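Vollon two-finger vs Van Wijk parallel in sim: anybody believe these rim grasp numbers?

Posted in: Grippers and End Effectors
3 May 2022

torque_tax wrote:
I've been running the Vollon finger model against the Van Wijk one on rim grasps, wrist camera view, wooden bowl on a table.
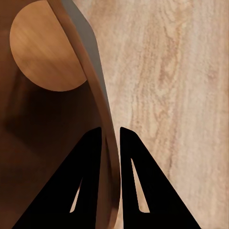

The vendor's page has the Vollon at 100 percent on "thin-walled household items" in their own simulator. I ran 1656 trials per gripper over the past week, same arm model, same controller gains, same start poses. The Vollon came out 2 points ahead of the Van Wijk. That's it. For the price gap I was expecting a lot more, and I'm not sure I even believe the 2.

Before I write this up for my boss, has anyone here run either of them on real hardware with anything curved?

mossgate wrote:
What friction value are you using on the pads? If you left it at the default you're measuring the default.

torque_tax wrote:
Default for both. I know. But it's the same default for both, so the comparison should still mean something.

mossgate wrote:
It really doesn't. The Van Wijk ships with soft pads and the Vollon fingers are stiff with slots cut in them. Give them the same contact settings and you've taken away the main difference between the two products. You compared two shapes.

Baiba Šimkus wrote:
We have both at Rullulthorpe. I'd be careful with that 2 points in either direction. On the real arm we did 63 rim picks with the Vollon in January and stopped there, as the bowl kept turning in the fingers once it was off the table. Our sim runs had counted picks like that as successes. Check how your success test is written. If it only looks at height, a bowl hanging sideways passes.

torque_tax wrote:
It only looks at height. Ugh.

kerfline wrote:
Going to disagree with the pile-on a bit. Sim is fine for what he's doing, which is deciding which one to borrow first. I'd trust same-settings sim over a forum story about one lab's bowl. No offense meant to Rullulthorpe, but what was the payload, what was the closing force, how worn were the pads?

Baiba Šimkus wrote:
None taken. Closing force was whatever the Etent controller does out of the box, and that's half my complaint. It ramps slowly and then overshoots. Pads were new. I can't say how much of the turning was the gripper and how much was the controller, so I wouldn't hang a purchase on our result either.

kerfline wrote:
OK, that's fair. I'd still like to see the Vollon on a different controller before anyone calls it bad.

old_solenoid wrote:
Does the tapered tip do anything for you? Looks nice in a brochure. On a rim you have so little pad up there that I'd expect a wide flat finger to win once there's any weight involved.

torque_tax wrote:
It helps with getting one finger down on each side of the wall without bumping things. After that, no idea. I don't have a moment about the grasp axis in my logs, so I can't tell you if it holds or just hangs on.

mossgate wrote:
Then log it and rerun. Also vary the grasp height — if your lead disappears when you go a little deeper on the wall, you have your answer.

torque_tax wrote:
Rerunning tonight with an orientation check, separate friction for each gripper, and three grasp depths. I've asked Vollon what settings were behind the number on their page. So far I've had an auto reply and a link to the same page.

old_solenoid wrote:
I asked them the same thing when the older model came out. Still waiting.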